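**Brown paper as a bench surface for small plastic parts.** Notes from the sorting table, posted as a thread so I can stop retyping them in email.

1/ Background. We sort and recondition small molded parts and hardware for Galli, mostly white plastic pieces plus whatever bushings and spacers go with them. The tabletop is white. White parts on a white top are slow to find and easy to sweep onto the floor.

2/ First attempt was a black cutting mat. Contrast for the white pieces was excellent. Contrast for black bushings was nil. I lost more bushings on that mat in a week than in the month before it.

3/ Second attempt was a gray silicone mat from Casari. Better for color. Worse for everything else. It grips. A part set down at an angle stays at that angle, and lint goes on and doesn't come off.

4/ Third attempt was dark brown paper, one sheet per setup, cut from a roll. Both white and black read clearly against it. We've been on paper since April and I don't plan to change.

5/ Weight matters. Thin wrapping paper curls at the corners and telegraphs every crease. The heavier stock lies down after a few minutes. I buy the Getard roll. Width is the spec to check before you order.

6/ The sheet should run nearly edge to edge but stop short. Leave a strip of white table showing on at least two sides. A sheet that overhangs gets caught by a sleeve, and then the whole layout moves at once.

7/ The exposed strip is also a check. If it's wider at one end, the sheet has rotated. You'll see that sooner than you'll see a part that has shifted.

8/ Don't crease the sheet to make it fit. Trim it. A crease is a ridge, and small round parts will find it and settle against it.

9/ Our top has a faint seam. Paper over a seam is fine if the halves are level. If one half sits high you'll feel it through the sheet with a fingertip. Shim the table first. Paper hides the seam and does nothing about the step.

10/ Tape: low-tack, corners only, and only when the air handler is on. Most days I skip it. Tape along a full edge makes the sheet buckle in the middle by the afternoon.

11/ Janelle Lumbao asked whether the matte finish matters. Yes. Coated paper throws a reflection back from the overhead light and the white parts disappear into it. Uncoated stock gives you a soft shadow at worst, and a soft shadow doesn't hide a bushing.

12/ Now the tray. Metal, rectangular, rounded corners, three long parallel compartments with raised ridges between them. I've tried round dishes, egg-carton organizers and a muffin tin. The long compartments win for anything that comes in pairs or runs.

13/ It goes on the left, long side running away from you. Turned the other way it uses up the width of the sheet, and the far compartment ends up behind the near one, where you have to reach over sorted parts.

14/ Compartment order, left to right: accepted, rework, reject. Reject is nearest the work because those decisions are quick. Accepted is farthest because I want the extra second of looking at the part on the way over.

15/ Gerrit Mokoena runs it the other way around at the Stisside shop and has reasons. Either order works. Mixing orders between two tables in the same room does not.

16/ Labels. We don't label the tray itself. Adhesive residue in a compartment picks up dust and then the dust goes onto the parts. The order is written on the batch card.

17/ Start with the tray empty. All three compartments, every batch. "There was just one left from before" is how a reject gets shipped.

18/ Bright metal has a drawback. The compartment floors reflect the overhead light and go almost white in the middle. White parts are harder to see in the tray than on the paper. Count on the paper, before they go in.

19/ A strip of the same brown paper cut to fit each compartment would fix this. I tried it. The strips slide and bushings get underneath. Went back to bare metal.

20/ Parts stay on the right half of the sheet, tray on the left half, some bare paper between. The gap looks wasteful. It's where a dropped part lands, and you want it to land on something brown with nothing else on it.

21/ Curved pieces. An arc with a tab on one end should be laid flat, never stood on its edge. It'll hold for a while and then go over, usually onto whatever you put next to it.

22/ Put all arcs down with the tab pointing the same way. I use tab up, away from me. A mirrored part then shows immediately. With random orientation you have to turn each one over in your head.

23/ Bushings go in pairs, side by side, close to the part they belong with. Flat end down. A bushing on its side is a wheel.

24/ One assembly's worth of parts out at a time. The temptation is to lay out a full grid so it looks organized. The grid lasts until the first elbow.

25/ Numbers, for those who asked. Last batch was 1,121 pieces, checked at this table over several sessions. Rejects: 22. Missing at the end of the count: none. On the black mat, a batch of 300 came up 17 bushings short, and I found most of them under the table leg.

26/ I wouldn't read much into that comparison. Different part, different season, and I was also sorting later in the day back then. The missing bushings are what got me to change the surface, so I'm reporting them.

27/ Replacing the sheet. New one at every batch change, or sooner if there's oil on it. Oil spots go darker than the paper and look like a black part from arm's length. I've reached for one more than once.

28/ Specks. Uncoated brown paper has them, small and dark, part of the stock. Check a new sheet before the first part goes down. If a speck is in a spot that will bother you, turn the sheet around or flip it.

29/ Used sheets: fold inward from all four sides, carry to the bin, unfold over a second sheet. Takes half a minute. It has recovered spacers I would have sworn were in the tray.

30/ Static. Paper is better than either mat was. The light plastic pieces used to hop toward a sleeve in dry weather. Still happens a little in winter. Cotton cuffs help more than any spray I've bought.

31/ Cleaning the tray: warm water, dish soap, a soft brush along the ridges, towel dry. The angle where ridge meets floor holds grit. Run a fingertip down each side before the tray goes back on the paper. Grit scratches white plastic and the scratch shows gray.

32/ Lighting. One diffuse source overhead is enough. Two lamps at the sides gave me double shadows, and a double shadow next to a small black part looks like a second small black part.

33/ Things I haven't solved: clear parts. Brown is poor for them, black was better. For clear pieces I put a small square of black card on top of the paper and remove it afterward. Suggestions welcome, provided you've used them for longer than a day.

34/ Also unsolved: brown parts. We get one brown grommet. It gets sorted on a sheet of plain white printer paper and I complain about it every time.

35/ Cost question came up twice. The roll is the cheapest item on the table. The tray was kitchen surplus and would be the second cheapest. The expensive version of this setup was the two mats now rolled up behind the door.

36/ Someone asked for the short version. Dark brown uncoated sheet, trimmed shy of the table edge. Three-compartment tray on the left, long way. Work on the right. Arcs flat, bushings paired. Layout below.

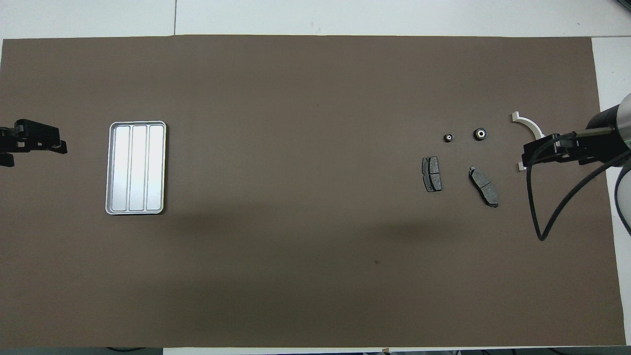 Tray clear on the left; white arc and two black bushings out on the right of the sheet.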